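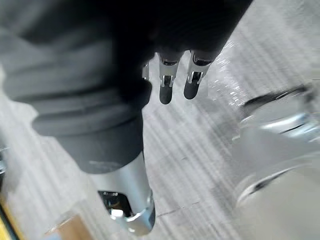

*The sleeved arm on the bench, fingertips just over the tabletop, with a glass container to the right.*

# About Bruvau

Bruvau is a small workshop in Miranda that shows robots how to do table-top jobs. A person does the job through the robot, either by holding the arm and moving it or by driving it from a set of hand controls across the room, and the movements are stored. Other people then train software on what we stored. We mostly do the first part, and we have become quite hard to impress about the second.

We started because Crescencio Lorente had bought a system for a packing room and been told it would "learn by watching". It learnt to pick up one kind of tub from one spot on one table. When the table was swapped for a paler one it reached for the wrong place all morning. The supplier called this an edge case. Crescencio called it a Tuesday, asked for his money back, got part of it, and used that to rent the unit we still work in.

## What we do

Clients come to us with a task and usually a video of somebody else's robot doing something similar. We ask them to leave the video until later and bring the things that need handling. Then we sit down and try the job by remote control ourselves. If a patient person at the controls can't get through it with that hand on that arm, no amount of recording will help, and we say so before there is a bill.

If it can be done, we record it. Our first proper job, for a kitchenware packer called Grurard, came to 491 recorded goes at lifting and setting down glassware. The client had asked for 500. We threw nine away where the operator had fumbled and recovered in a way that we didn't think anyone should copy, and then had a long argument with Grurard over whether fumbles are useful. We still don't know. Some people in this field will tell you very firmly that they are, and others just as firmly that they aren't, and both lots seem to have a chart.

Glass is most of what we get asked for now. It shines, it lets the table show through, and a camera near the hand may make very little of it. We record it under plain bright light and under worse light, because the places where these robots end up don't look like our bench.

## Moving by hand or by remote

Moving the arm by hand is quicker to pick up. You feel the weight and you feel when something touches. It also puts your own arms in the pictures, and people tend to help the robot along with little pushes that it could never make alone.

Remote control keeps you out of the way, and the robot only does what its motors can do. It is slow, though, and tiring, and the first day is miserable for nearly everyone. Closing three fingers on the rim of a glass when you can't feel the rim takes practice. Our operators work in short turns and swap. We use both methods, and the choice depends on the job — if a firm tells you that one of them is always right, ask which one it sells.

## What we won't say

We won't say that a robot "understands" a task. We won't quote a success rate measured on our own table as though it were yours. We don't publish sped-up videos. We have also stopped using the word "intuitive" for the hand controls, after Ainhoa Tejada, who trains our operators, went through an old brochure with a red pen.

We have doubts about our own trade as well. A good deal of the work we are asked to look at would be done better by a wider shelf, a different lid or a simple chute. Last December we talked a client out of a full recording project in favour of turning a conveyor round. It was a poor month for us.

## Who we are

Crescencio runs the workshop and does the first trials. Ainhoa looks after the operators and decides which recordings are kept; her decision stands even when a client would like the number to be bigger. We have 2 benches. The labelling and storage tool we use, Serkik, was written here out of irritation with the one we were paying for. It's plain and a bit ugly. Clients may have a copy if they want one, but we don't offer support for it beyond answering the phone.

## Visiting

You can come and try the controls yourself. Bring the objects you care about, including the awkward ones, and allow a whole morning. Please don't wear rings or a loose scarf if you want to move the arm by hand.

*Page last changed 14 August 2022.*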